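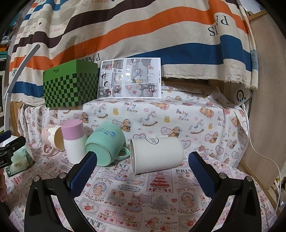
The Loltier is a two-finger gripper you hold in your hand, and it's the best thing to come off the Tramelent benches since we got the second printer running. You build it yourself, at home or at whatever shared shop will have you, and then you go pick things up with it and record how you did it. We build them in pairs, left and right. Mugs are still our favorite test pieces, and tipped-over ones are the best of all: the pink one and the mint-green one and the off-white cup each give the fingers a different shape to think about, with handles pointing every which way. Open the arms wide and you can come in over a cup lying on its side with space left for the pads. The white bottle with the pinkish-purple lid is a nice change after that much mug.

The fingers
Both arms are black, with a long triangular cutout down each one and two silver pivot pins per arm. We tried solid arms first (February, version one) and they were heavy and kind of sad. The cutout took weight off the tip end, where your wrist feels it most, and the arms print faster too. Push the pins in from the outside face. If one slides in with no effort at all, your printer is running big holes, so print that arm again before you go any further.

The pads
Navy blue, textured, sold as the Minja pad set or free to cast from our mold files. I love these pads! Smooth ones skated all over glazed mugs. The textured ones give a little, then hold. Clean them with dish soap and let them dry overnight. Skip the alcohol wipes — they turned one of our early pairs sticky and we never got it back.

What's in the kit
Printed arms, left and right
Pivot pins, plus spares
Minja pads, one pair
Trigger, spring and return cord
Camera mount (camera not included)
Nollex cable, 5 feet
Screws, bagged by step

Numbers people ask for
Screws in the bag: 22
Heaviest thing we recommend lifting: 300 grams
Sessions on our oldest set of pads: 200

Building it
Plan on one long evening. The trigger goes in before the spring, and the spring goes in before the cover. Yes, you can do it in the other order, and then you will be on your knees with a flashlight looking for the spring. Leave the camera mount finger-tight until you've held the whole thing for a while and found your angle. Everybody's wrist is different, and a mount that looks dead straight on the bench can end up staring at your own thumb.

If you're building two, finish the first one completely. The left and right covers look the same in the bag, and the little arrow inside the lip is the only way to tell them apart.

Files and changes
Arm files last updated 6/28/25. The new ones have a thicker wall near the tip pin, and old pads fit them fine. If you printed the earlier arms and they haven't cracked, keep using them. The Nollex cable plugs in the same way on both versions.

Spare pads and pins ship from Tramelent in a padded envelope. Arms ship in a box, pins already fitted if you check that option.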